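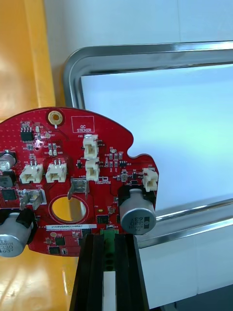 Is it worth repairing a small appliance that costs less than a dinner out?

It often is, if the fault is in a part you can reach and the case comes apart without breaking. A blown fuse, a worn cord or a cracked solder joint can be put right for very little money. A burned-out motor in a cheap machine usually can't.

Phúc Nghiêm gives that answer to customers at his repair counter in Calloway most days of the week. He has run the shop, Grotermont Repairs, since he bought it from the previous owner, and kept the name because it was already painted on the window. He charges by the job. If he can't fix something, the customer pays a small bench fee and gets it back with a note taped to it saying what is wrong.

Last year the shop took in 345 items. Coffee makers came first, followed by lamps, radios and vacuum cleaners. There were a few sewing machines, a bread maker that had been dropped down a flight of stairs, and an electric organ whose owner carried it in with his brother. Of those items, 180 went home working after a repair that used no new parts at all. They needed cleaning, a wire put back on its terminal, or a plug replaced from the drawer of old plugs.

"People think I'm being modest when I say I cleaned it," Nghiêm says. "I cleaned it. There was a coffee bean in the switch."

The numbers matter to him because he keeps them in a ledger, one line for each job, and he has been going through it to work out what the shop should charge next year. He also wanted to know which brands he ought to stop accepting. One of them, he says, is the Kokarik kettle, an old model still common in the area. The lid hinge fails and the base is sealed with glue. He has opened a few of them with a heat gun and says he is done with it.

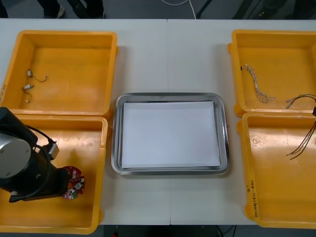

Glue is the complaint you hear most in this trade. Screws can be undone and put back as often as you like. A glued seam has to be cut or softened, and the case rarely looks the same afterward. Some makers use plastic clips, which are fine the first time and brittle by the third. A customer looking at two toasters in a store can turn them over and check the bottom. If there are ordinary screws, someone will probably be able to get inside it later.

Parts are the other trouble. Nghiêm orders from three suppliers and keeps a shelf of dead machines to strip. A heating element for a common coffee maker might cost $12. The same element for a model that was sold for one season might not exist anywhere, and he has to tell the customer so. He doesn't like those calls and makes them all on the same afternoon.

In August the shop closes for two weeks, and the work piles up in the hallway. Fans come in all summer, and most have the same fault. Dust and hair wind around the shaft behind the blade, the motor strains, and a thermal fuse inside it opens to stop it overheating. On many fans that fuse is buried in the windings. The cleaning that would have prevented it takes ten minutes and a screwdriver.

A woman from the apartments on Troltilberg Road brought in a desk fan that her father had bought new. She was told that the repair would cost $80, more than the price of a new one, and she said to go ahead. Nghiêm says this happens more than people would expect. He no longer tries to talk anyone out of it. He quotes the price, writes it on the ticket, and asks for a signature.
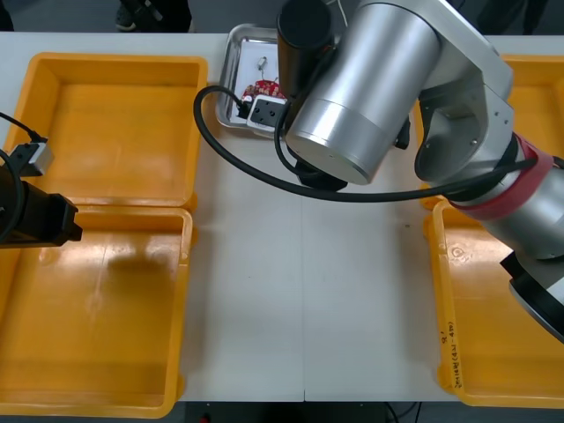
What to do before you bring it in

A fair share of the work could be done at home. Start with the outlet. Plug a lamp into it and see if the lamp lights. Then look along the whole length of the cord for kinks, burns or places where the cover has pulled away from the plug. If the cord is damaged, stop using the appliance.

Find the manual, or look up the model number, and read the page on faults. Many coffee makers that seem dead are full of scale and need descaling. Many vacuum cleaners that have lost suction have a blocked hose. Clean or replace the filters before deciding that the motor is weak.

Leave microwave ovens alone. They can hold a dangerous charge after they are unplugged, and Nghiêm won't open one for a customer who has already been inside it.
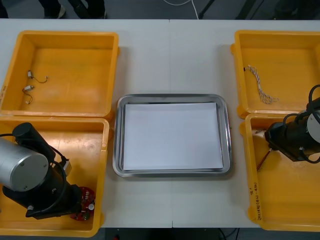
Keeping track of parts is where most home repairs go wrong. The case comes open, a spring lands on the floor, and three weeks later the machine is still in pieces in a box under the stairs. Work on a clear table with good light, and take a photo each time you remove something. A set of open bins is a help, with each group of parts going into its own, and so is a shallow steel tray in the middle, like the one here lined with white paper. You can write on the paper next to each screw as you put it down. Masking tape works too, with the screws stuck to it in the order they came out.

When you bring something in, bring all of it. That means the charger, the lid, the jug and any screws left over. Nghiêm has had blenders arrive without the cup, and many won't switch on unless the cup is locked in place. Write down what the machine was doing when it stopped, including any smell. Tell him if you have already had it open. He will find out anyway, and it saves him half an hour.

The money

The shop does not make anyone rich. Rent takes the largest part, then parts, then insurance. A new bench power supply and a better soldering station came to $3000 this year, and Nghiêm put off replacing the front door to pay for them. His new prices start in January. The bench fee goes up by two dollars and lamp rewiring stays as it was.

He has been asked to take on phones and has said no. The screens are expensive, the customers are in a hurry, and there is already a phone place two doors down. He would like more sewing machines. They are heavy, they are mostly metal, and the people who own them know what noise they are supposed to make.

The coffee makers will start coming in the first week of the year, when people have had guests and the machine has done more in a few days than it did all fall. He has cleared a shelf for them.

Last updated: 31st December

80 shares
14 comments

Related
How to read the label on a power adapter
Rewiring a table lamp, step by step
What your town does with old electronics
Choosing a vacuum cleaner you can take apart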